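Kitchen Table Notes, the Stastthorpe household newsletter
Can a Machine Do the Dishes Yet?

I promised back in November that I would get to the robot question, and then the holidays came along and the oven door broke and everything slid, so thank you for your patience. More of you wrote in about this than about anything since the great grout argument. The question, in its simplest form, was whether any of us will live to see a machine that clears up after supper. I have been reading whatever I could get my hands on and pestering people who know better than I do, and I think I can give you a fair answer, though it's going to take me a few paragraphs to get there (it always does, as my regular readers will know).

Let's start with what already works. Plenty of you have a little round vacuum that bumps its way down the hall, and most of you seem fond of it, even the reader whose machine ate a phone charger and half a bath mat. It has a flat floor, one job, and nothing to pick up. The dishwasher is a robot too, if you squint, and so is the washing machine. We stopped calling them that years ago. What they have in common is that we do the fiddly part ourselves. We scrape the plates and load the racks, we sort the socks, we pick the toys up off the rug before the vacuum comes through.

The fiddly part is what everybody is working on now, and the kitchen sink is a very good place to see how hard it is. Think of what your hands do there without asking you. You pick up a can and you know how firmly to hold it. You go around the teapot because the lid might slide. You reach into the basin for a bowl that has tipped against the side, and your fingers find the rim before your eyes do. A machine has to be taught every bit of this, and a great deal of the teaching is done in make-believe kitchens inside a computer, where a dropped teapot costs nothing and you can drop it all night long if you want to.
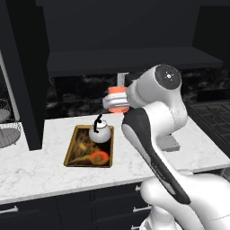

Agarwal wrote to say that I was being much too gentle about this. According to Agarwal, practice in a computer kitchen is fine as far as it goes, but a drawn bowl never has oatmeal dried onto it, and a real sink has suds and glare and a spoon hiding at the bottom, and until a machine has met all of those it hasn't met a sink at all. Agarwal also wanted to know who wipes down the robot.

I take the point, and I laughed at the last bit, but I'd like to put in a word for practice all the same. When I learned to drive, I went around an empty parking lot for weeks before my mother would let me near Main Street, and I was still terrible on Main Street, but I was less terrible than I would have been. The computer kitchen is the parking lot. Sooner or later the arm has to come out into traffic, with the cat on the counter and somebody's homework next to the stove.

The shop floor is further along, and I was glad to get a look at that side of things through our friends at Drastinlow, who pack jars and cans for small food makers and have one arm working on the line. They nicknamed it Tina. Tina lifts jars off a belt and sets them into cartons, and on the day I stopped by she had done 1,864 of them before the lunch break, which made me tired just to hear. But every jar was the same size and came to her standing up in the same place. When a new lid came in last fall, a little wider than the old one, she had to be set up again from scratch, and that took 2 days. The people at the next table switched over to the new lid in the time it took to say "Oh, new lid."

I asked at Drastinlow what would happen if you gave Tina a sink of mixed dishes. There was a long pause and then somebody offered me coffee. They did tell me about a trial they had run on their own time, picking assorted jars out of a tub, any which way up. Out of 499 tries she came away with a good hold on 40. They weren't discouraged by it one bit, and they plan to have another go once the spring orders are out of the way.

So what should you do with your money? For now, I'd keep it. If your floors are mostly bare, a robot vacuum is a real help, and if your yard is flat then a robot mower may be too, although mine is all slope and tree roots, so I can't speak from experience. A general helper for the kitchen, one that will take the can and the bowl and the good teapot as they come, isn't something I would put a deposit down on this year, however pretty the brochure. I'd want to see it do a sink full after a family birthday, in a kitchen it had never been in before, with nobody standing by to nudge the bowl over.

I'm happy to be argued with, and I expect I will be. Send me your own stories, good or bad, and please tell me what kind of floors you have, as it does seem to matter a good deal. Next time we are back to the oven door, which is fixed, and to the long list of things I found down inside it while I had it off.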